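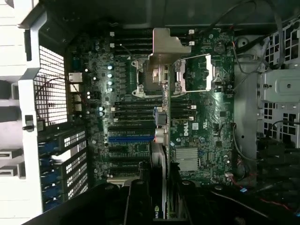
Gostent publishes the death notices for Indham and the towns up the river, and we are looking for a part-time obituary editor to start in October. The job is reading what families and funeral homes send us, fixing what is wrong, calling when something doesn't add up, and getting the notice out before people need to know what time the service is. We have been told more than once, mostly by people selling something, that this work can be handed over to software. I doubt it. You can put two processor sockets side by side on one Dell motherboard and the computer will still let a man be survived by the wife who is listed further down as having died before him. Somebody has to read the thing.

Search notices
Last name, town or funeral home
Go
Advanced search

What you would do

You would work a morning shift, 7:30 a.m. to 12:30 p.m., four days a week, with one of those on the weekend. Notices come in through Twal, our submission system, and also by email, by phone, and on paper over the front counter. Twal checks that the boxes are filled in. It doesn't check that what is in them makes sense, and it has a habit of turning a maiden name into a middle name. You will learn its ways.

For each notice you check the dates against the age, the day of the service against the calendar, and the names against each other. If the first paragraph has Katherine and the fourth has Catherine, you call. You do not pick the one that looks right. You confirm the death with the funeral home every time, including when the person on the phone is crying and obviously telling the truth. We printed a notice once for a man who was alive and behind on a loan. I would like to retire without doing it again.

A basic notice costs $55 and runs up to 600 characters. Past that the family pays by the line, so you will be asked to cut. Cutting a stranger's grandchildren down to "several grandchildren" is a decision for the family, and you will have to walk them through it without sounding like a cashier.

You will also write two or three longer obituaries a month under your own name. These are reported stories. The family does not get to approve them, though they do get a call to check facts. Expect to hear that everyone who ever died in Indham never met a stranger and would give you the shirt off his back. Ask what he did for a living and whether he was any good at it.

What we are looking for

Careful reading comes first. We also want a good phone manner and the nerve to ask a plain question at a bad time. Newsroom experience is fine. So is experience in a parish office, a county clerk's office, a hospital records room, or a funeral home. A degree is fine too, and I have yet to see it help anybody spell Przybylski.

Please don't apply because you are "passionate about storytelling." I have hired three people who said that, and the longest of them stayed until lunch on a holiday weekend.

If you have had a recent death in your own family, you are welcome to apply, but think it over. Some people find the work steadying. I am not sure we can tell ahead of time who those people are, and I don't trust the questionnaires that claim to.

Pay and the rest

The pay is $38 an hour for 20 hours a week. There is paid time off from the first month and a parking space. We do not offer health insurance to part-time staff, and I'm not going to call the parking space a benefits package. Training is four weeks alongside me at the desk. After that you can work from home two days out of the four, if your phone line is decent.

You may have read that Posora is going to take over the notices for this whole region. They have been going to do that for years – their sample page had a funeral on a date that doesn't exist. The job is funded and the desk is staying open as far as anyone has told me, and I did ask.

How to apply

Send a resume and one page on an error you caught, or one you missed. Missed ones are usually more interesting. Leave out the cover letter. If we like your page, you will come in for a paid editing test of one hour, using old notices with the names changed. There are mistakes in them and I won't say how many.

Write to Randa Mahasneh, Notices Desk, Gostent, Room 56, or drop it at the front counter before noon.

Comments

riverbend_lou
Is the weekend day always the same one? I sing at church and can't swap that.

Randa Mahasneh
It rotates. We can talk about it, but I can't promise.

T. Okafor
You people spelled my uncle's street wrong last spring so yes please hire somebody.

deskrat
$38 seems high for proofreading. What's the catch?

Randa Mahasneh
The phone calls.

marjorie in indham
Do you still take them handwritten? My sister won't use the website.

Randa Mahasneh
Yes, over the counter. Ask her to print the names.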